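Spring cleaning, the tiny stuff edition

So Saturday was supposed to be closet day, and I got exactly as far as the bathroom drawer. You know the one – hair ties, bobby pins, bracelets from three summers ago, a Garnus receipt for 72 dollars that I'd rather not discuss. I dumped the whole thing out on the bed, made coffee, and lost the rest of the morning.

My rule this time was that anything stretched out goes, no arguments (I argued a lot). Then I tried one of those divided organizers from Perron and hated it, everything tangled anyway and the little slots were too narrow for bracelets!

What finally worked was going back to one shallow box with no dividers at all. I just want to see everything when I'm late for work. The white inside helps a ton with that, the black hair band and the speckled gray one show up right away, and the bright beads can pile up in their own corner for all I care. I still have to deal with the earrings, plus the scarves my sister left when she moved to Dovport – maybe next weekend.

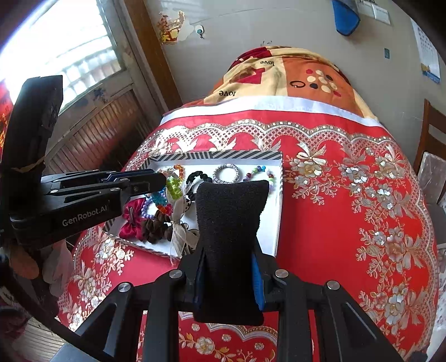
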